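How to write a one-page synopsis for your screenplay

By Lytvynenko
Aug 30, 2026

I have read many synopses for the script workshop in Kenport, and I wrote some bad ones myself. Most problems are the same each time, so I have put my method on this page. You need a finished draft and one free evening.

Step 1. Write the ending first

Open a new document and write what happens in the final scene. Many writers want to keep the ending secret, as on the back of a DVD. The reader of a synopsis is at work and must know if the story holds. Tell them who dies, who leaves and who gets the house.

Step 2. Find your five turns

Go through the script and mark the 5 places where the main character can no longer go back to the earlier situation. Write one sentence for each. In my own feature Trulloleck I had marked eleven, and when I looked again six of them were only arguments in a kitchen.

Step 3. Join them

Now write the whole story in present tense, third person, and do not stop to correct. My first version for Trulloleck had 1,425 words. This is normal. Put the name of each character in capitals the first time only, with the age behind it.

Step 4. Limit the names

Keep 4 named characters at most. Everybody else becomes "her brother" or "the coach". If a subplot needs a fifth name, try the page without the subplot.

Step 5. Cut to one page

Cut dialogue first, then places, then feelings that we already understand from the action. Leave the margins and the font size alone, please. Readers notice it at once. My final page had 2,664 characters with spaces, and it fitted well in 12 point.

Step 6. Check the tone

If the film is a comedy, at least two sentences should make a person smile. I forgot this with Zuten, a comedy about two sisters and a ferry licence, and the first reader asked me if it was a tragedy.

Step 7. Read it aloud

Read it to somebody who does not know the script. Where they ask "who is that?", you have a line to repair. Then put your title, genre, running time and email at the top, and save as PDF. 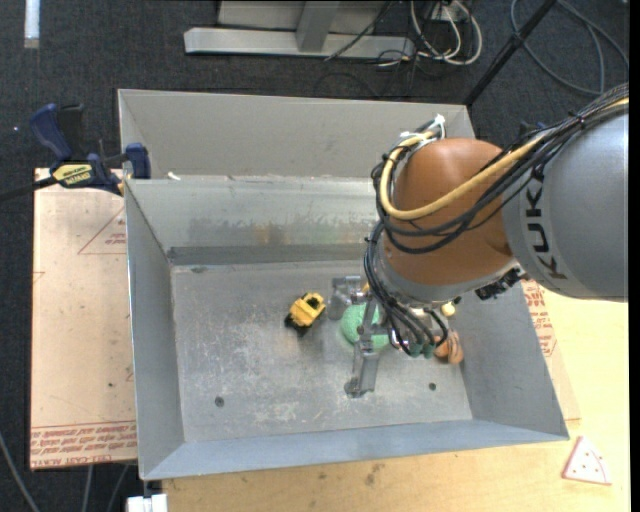 Robot arm over a metal bin with a small yellow and black toy.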